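Ticket 1765 – Lernport Council online services
Subject: Can't submit objection to the Durivance Park byelaw
Status: Open
Opened: August 29, 2018

Hi there, I'm trying to send in my comments on the draft dog control byelaw for Durivance Park and the form just won't have it. I fill in all five pages, press Submit, and it throws me back to page 3 with a red line saying "Please check your address". I've checked my address. I've lived at it since before the park had railings!

Things I've tried so far:

Typing the postcode with a space, without a space, and in small letters. Same red line every time.

Choosing the address from the drop-down instead. My street is Doucette Road and the list goes up to number 198, then stops. I'm at 206. The flats at our end were moved into your area in April when the ward boundary was redrawn, so I wonder if the list is still the old one? We do get your council tax bill, so somebody over there knows we exist.

A different browser, then my phone. On the phone it doesn't even go back to page 3, it just sits there with the little wheel going round. I gave it nearly 5 minutes.

Logging out and back in. This lost everything I'd written, so please could you put a warning on that page.

Reply from web support
Thank you for your report. Please clear your browser's cache and try again. If the problem continues, attach a file to this ticket so we can test whether your account can upload.

My update
Cache cleared, no change, still the red line.

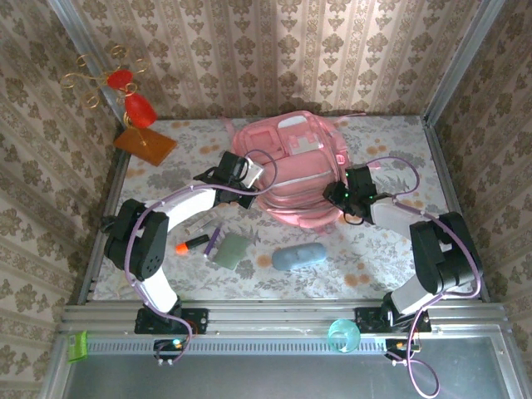

I also had a go at the older consultation, the one about parking at the Dreno Street shops, just to see. It's closed to comments but it still lets you get as far as the address page, and my number is missing from that list too. So it looks to me like the address list and not the dog form on its own.

My neighbour downstairs gets exactly the same message – she's given up and is going to write a letter. I'd rather do it online if I can, as the notice says posted comments have to reach the town hall before the closing date and I don't fancy chancing it.

Could you tell me two things please. Can the missing numbers be added before the consultation shuts? And if they can't, will you take my comments by email and count them properly with the rest? I've got them saved in a document now (learnt my lesson there) so I can send them over the minute you say so.

Second reply from web support
Passed to the address data team. Ticket stays open.

My update
Thanks. Any idea how long they usually take? The form still stops at 198 this evening.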